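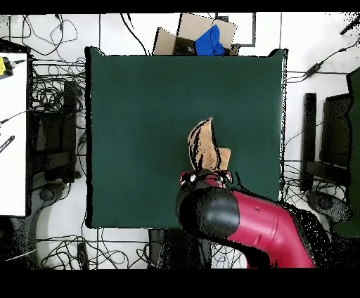 Zolline Laundry and Folding – your questions

Last updated February. If it's not on here, ring the shop or ask at the Plunlow counter.

How does it work?

Book a slot, bag it up, leave it by the door. We collect, wash, dry, fold, bring it back. Two days normally. Three if there's bedding.

Do I need to sort it first?

No. We split lights, darks and towels. But if something has never been washed and might run (new red stuff, new denim) put it in a seperate bag and write NEW on it.

Where do you collect from?

All of Plunlow, plus Uniyal as far as the ring road. Past that we're thinking about it. Please don't book with a friend's address in Uniyal and then ask the driver to carry on a bit, they can't.

What time do the vans come?

Mornings 7 till 10, evenings 5 till 9. You pick a one hour window when you book. Text comes through when the van is two stops away.

I'll be out. Can I leave it somewhere?

Yes. Porch, side gate, neighbour, whatever. Put it in the notes. We can't take bags left on the pavement.

What does it cost?

Small bag £18. Big bag is on the price list, it changes depending on how often you have us. Duvets, pillows and curtains priced per item. No charge for collection.

How full can the bag be?

Has to close. If the drawstring won't pull shut it goes down as two bags and you'll be charged for two. We'll text before we do it.

Do you iron?

Shirts, blouses, school trousers, yes. Per item. Tick the ironing box AND put those bits in the white bag, otherwise they get folded with the rest. Most complaints we get are about this one.

How do you fold things?

T-shirts in thirds, sleeves in. Towels in half, half again, then thirds. Socks paired, not balled. Fitted sheets as flat as a fitted sheet goes. If you like it done differently there's a Folding tab in your account, say so there and it stays on your record.

Can I have things on hangers instead?

Shirts and dresses only. Send your own hangers or we use wire ones.

What powder do you use?

Iletti non-bio for everything unless you tell us otherwise. No softener on towels. Fragrance free is available, same price, switch it on in your account before the bag is collected and not after.

Is my washing mixed with other people's?

No. One customer per machine. Every bag gets a number at the door and the number stays with it right through to the shelf. So if the tag on your bag says 253, everything in the machine came out of bag 253.

Something's missing.

Check inside the duvet cover. Really, check inside the duvet cover. Then check the pillowcases. If it's still missing tell us within a week with the bag number and what it looks like. Odd socks are kept for a month at the counter.

Something shrank / has a mark on it.

Send a photo of the item and the care label. If we ignored the label we pay for it, up to £235 per item. If the label's been cut out we wash at 30 and can't cover it.

What won't you take?

Leather, suede, fur, anything dry clean only. Pet beds. Anything with paint or oil on it. Shoes, though we get asked alot.

Can I cancel?

Free up to 8pm the night before. After that there's a small fee, it goes to the driver.

Do you do businesses?

Yes, salons, cafes, small B&Bs. Aprons, towels, table linen. Use the trade form, minimum four bags a week.

How do I contact you?

Counter is at 709 Mill Road, Plunlow, open 8 till 6. Phone line same hours. Email gets answered by the next morning, usualy sooner.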